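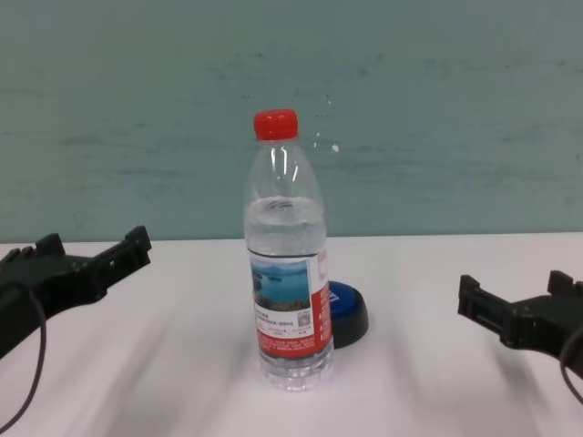 The bottled water on the meeting table has become such a fixture of working life that we've stopped asking what it's doing there. It arrives before the agenda does. It sits through the budget discussion, the second budget discussion and the farewell cake, and it goes home in somebody's bag with a third of its contents intact. Look at the label for once, as you would if the meeting were dull enough. A small photograph of blue water, lake or sea, under a pale sky, with a strip of darker land along the bottom, and all of it wrapped around a bottle of water. You're being shown a picture of water while holding some. There's a QR code as well, in case you still have questions.

I've been collecting labels for two years, soaked off in the laundry sink and dried flat between tea towels, and the view is the thing I've come to love. Mountains are the most common. After those come lakes, then a sort of general-purpose mist. I have one from Prelby with a waterfall on it that would empty the bottle's entire aquifer by lunchtime, and another from Adovham showing a pine forest, although I've driven through Adovham and it is largely roundabouts. What I don't have is a single label with a picture of a factory, a forklift or a truck idling on the ring road, which are the places most bottled water has spent its recent life.

The cap gets less attention than it should. Colour is doing quiet work up there. Blue means still, or is supposed to, and green often turns up on the sparkling, but the code falls apart the moment you cross a border or change supermarkets. Red is the wild card. I've bought red-capped water that was sparkling, red-capped water that was flat and one memorable red-capped bottle from the servo that was lemon flavoured, a fact disclosed in type the size of a flea's signature. The ridges on the side are there so you can get a grip, and anyone who has tried to open one with sunscreen on their hands will have a view on how well that goes.

Then there's the body. Pick up an older bottle, if you have one rolling about under the passenger seat, and compare it with this year's. The new one crackles. The plastic has been thinned and thinned again, and the ribs and ridges are there partly to keep the thing from folding up in your hand like a wet map. Squeeze it with the cap off and you'll wear a fair bit of it. My favourite for sheer structural optimism is Paltik, a brand I've only met at conferences, whose 600 ml bottle can't be lifted by the middle when full without the top making a break for your shirt. Cabrera, by contrast, comes in something so sturdy that my neighbour has been starting tomato seedlings in the same 29 bottles since I moved in. He cuts them in half each November and they're still going.

Etiquette is where the bottle really earns its place. An unopened bottle at your seat is an offer. An opened one is a commitment, and from then on it has to be minded. Put two of the same brand side by side and by morning tea you'll have a pair of colleagues eyeing the water levels like land surveyors, trying to recall who was down to the shoulder and who had reached the label. Some people turn the cap upside down as a marker. Some tear a corner off the paper. I knew an office where everyone wrote their initials on in texta, which worked beautifully until they hired a second person with the same ones.

I've tried the alternatives. A jug is handsome but demands glasses, and glasses demand that someone wash them, and we all know how that roster ends. The steel flask is virtuous, weighs as much as a small dog and rings like a church bell when it hits the floor, generally during a condolence. Lately I've been filling an ordinary bottle from the kitchen tap and bringing that along, label and all. It tastes of the kitchen tap, of which I'm fond. The mountains on the front have begun to peel, and last week a man across the table leaned over and asked me where he could get some.

I told him Adovham.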